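Washing pom-poms, sashes and fabric banners after an opening ceremony is mostly a matter of doing it the same night. Makeup and sweat set into polyester if they sit in a gym bag until morning.

## Before you wash

Sort by dye, not by team. Red sashes go alone the first three times. Pull off safety pins and check the hems for stray sequins, which will snag everything else in the drum.

Rub a drop of dish soap into makeup stains around collars and let it sit. Cold water only. Warm water will shrink the satin trim on most cheer tops, and the letters on the front start to lift at the corners.
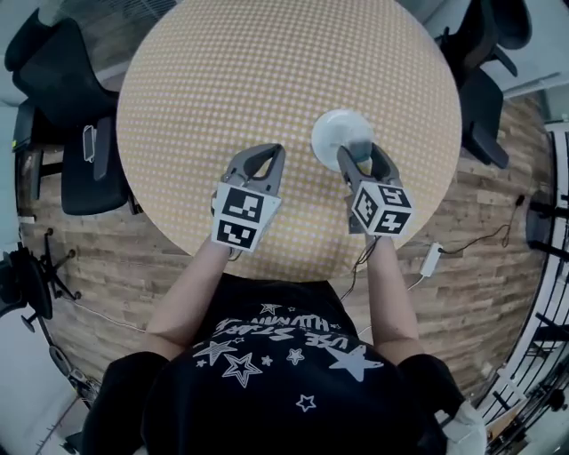 *By Zdislava Gajdoš — August 16, 2019*

## Banners

A painted cloth banner should not go in the machine at all. Lay it flat on a table or a clean floor and wipe it with a damp sponge, working from the middle to the edges. Roll it on a cardboard tube with the paint facing out. Folded banners crack along the folds, and touching them up takes longer than the first coat did.

At Gadside we had 66 sashes to do after the last parade of teams. Mesh laundry bags helped — 11 to a bag, six bags, tied shut with string.

## Pom-poms

- Shake them out hard, outdoors.
- Wipe plastic strands with a cloth wrung out in soapy water.
- Hang them by the handle overnight. A coat hook works.
- Fluff again once dry, one strand at a time if they have gone flat.

Metallic strands lose their color if you use anything with bleach in it, including most bathroom wipes.

## Drums and props

Ynyr Mathias uses a soft paintbrush to get confetti out from under the drum rims. Tape residue comes off foam props with a little cooking oil, then soap. Test the oil on the back first — it leaves a mark on bare foam.

Store everything dry, with the lids off the bins for the first day.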